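My planner has been lying to me

I rewrote the task planner again. I know, I know. The last post on here (back in September!) ended with me saying the planner was done and I was moving on to perception, and then I spent most of the winter back in the planner anyway.

Some background if you're new. I work on the software side of a humanoid project at a small shop called Provier, and my corner of it is everything between "put the fruit in the fridge" and the joint commands. The low-level controller is somebody else's headache. Mine is a package we call Derero, and it takes a goal, chops it into steps, and decides when each step is finished so the next one can start. That last bit is where I've been losing sleep.

The old version of Derero was a plain state machine. Walk up, find the door, get fingers behind the edge, pull, check the door, pick from the basket, place on the shelf, close up. Each state had a timeout and a success test, and the success tests were pretty dumb, I'll admit it. For the door I was reading the commanded hand pose. If the hand had gone where I told it to go, I called the door open. You can see the problem! The fingers can slide right off the edge, the hand sails through its nice arc, and the planner happily announces that we have an open fridge. I went back through 224 logged runs and found 60 where the planner said "open" and the door tracker disagreed. Sixty! I had been blaming the grasp code for half of those (sorry, grasp code).

So now a step can only finish on something measured. The door step wants two things: an angle from the perception side, and a little bump in the wrist force early in the pull. If the force never shows up, we quit the arc early, back the hand off and try again from a slightly different spot along the edge. I gave it 9 starting spots to try before it gives up and asks for help, and that number came from me getting bored of typing offsets into a config file.

The angle estimate was its own adventure. Brushed metal is miserable for depth. The door face shows up in the point cloud as a sort of shimmering soup with holes in it, and fitting a plane to it gave me a door that twitched even when everything was standing still. What helped was giving up on the face and going after the outline instead. The edge against a white wall is a really friendly target in a color image. I fit the line there, project it using where I already think the fridge is, and smooth it a bit. It runs at 30 frames a second on the little machine under my desk and it barely twitches now. Reflections still fool it once in a while, mostly when the door is swung wide.

The other thing I changed is that the body and the hand get planned together. Before, the robot would walk to one magic spot, stop, and then the arm planner had to live with it. Reaching a door edge from a spot picked for reaching a shelf is a bad time for everybody. Now Derero hands over a short list of stances with a cost for each, and the arm planner gets a vote. It's slower to start moving, which bugs me, but I see far fewer of those awful folded-up elbow solutions. (Not zero. There's still one in the shelf reach that makes my own shoulder hurt.)

I also finally built a replay viewer, which I'm calling Sethi for no good reason. It lines up the room camera, the head camera and the planner's state on one timeline so I can scrub back and forth. I should have written it a year ago. Half the bugs I chased by reading text logs would have been obvious in a minute.

Next up is the closing step, which still uses the old dumb test, and then I want to get the fruit detector to stop caring so much about what color the basket is.
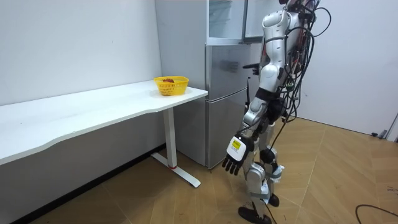
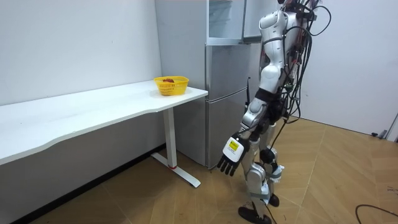
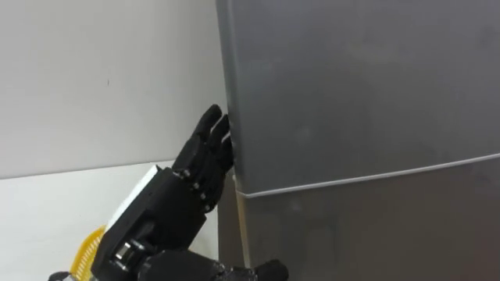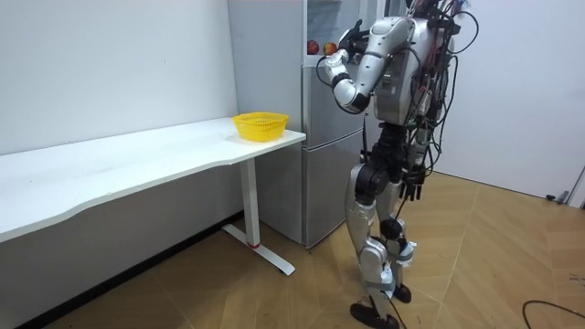

Fridge work from the room camera, with the head camera's look at the door edge third and the apples on the shelf last.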